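La segunda parte de «Otitis» llegará en julio, con o sin oído

Pindmont, 1 feb 2023

La editorial Pudell ha confirmado que publicará en julio la continuación de «Otitis», la novela que el año pasado consiguió que media Pindmont hablara de tímpanos en la cola del pan. El nuevo libro todavía no tiene título. Tiene, eso sí, portada, precio y una faja que lo declara «el más esperado del verano», verano para el que faltan varios meses.

La firma vuelve a ser Hosseinzadeh, a secas, sin nombre de pila ni fotografía en la solapa. La primera entrega contaba la historia de una afinadora de pianos que se queda sorda de un oído y empieza a oír con el otro lo que sus vecinos piensan de ella, que no era mucho ni muy bueno. Salió con una tirada de 300 ejemplares y hubo que reimprimir 600 más, cifra que en Pudell se celebró como si fueran ceros de otra clase.

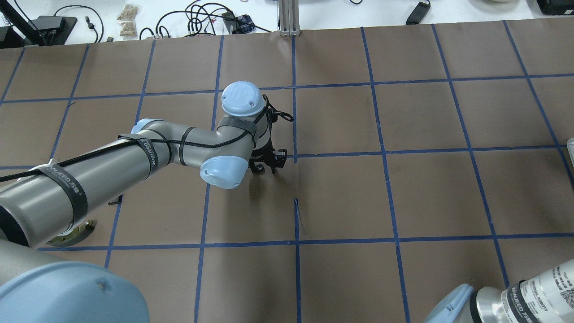 Brazo robótico gris sobre una superficie de papel marrón con cinta azul.

Según la nota de la editorial, la secuela arranca 12 años después. La afinadora ha recuperado la audición, ha perdido la clientela y acepta un empleo en un balneario donde está prohibido hablar antes del desayuno. La nota promete «una reflexión sobre el silencio» y la desarrolla a lo largo de cuatro páginas.

El manuscrito, siempre según Pudell, se entregó con un retraso que la casa califica de «fértil». También se ha sabido que el capítulo final tuvo tres versiones y que se imprimirá la segunda. De las otras dos no se dan detalles, aunque se deja caer que una era feliz y que por eso no prosperó.
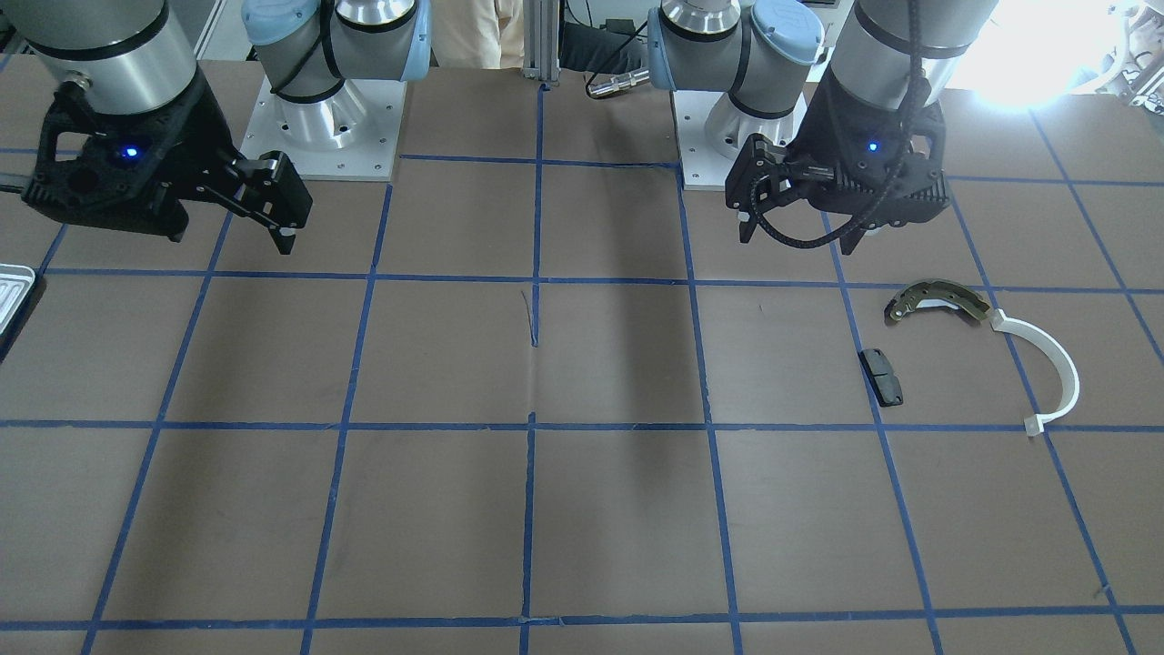
Dos brazos robóticos al otro lado de la mesa cuadriculada.

La preventa se abrirá en la web de la editorial y en la librería de la plaza de Pindmont, donde los primeros 30 compradores recibirán un marcapáginas y unos tapones para los oídos. La presentación se hará en la biblioteca municipal, en la misma sala que la otra vez, aquella del microfonillo que pitaba. Pudell asegura que el equipo de sonido está en revisión. Los asistentes a la primera recuerdan que entonces dijo lo mismo, o eso les pareció entender.

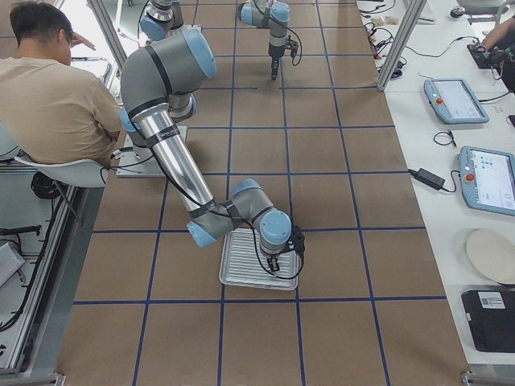 Marisa, en los comentarios: Pues a mí el final del primero me pareció perfecto tal cual, con ella cerrando la tapa del piano y ya. No sé qué falta hacía mandarla a un balneario. La compraré, claro, pero que conste que voy enfadada. ¿Y los tapones los dan también si se encarga por la web?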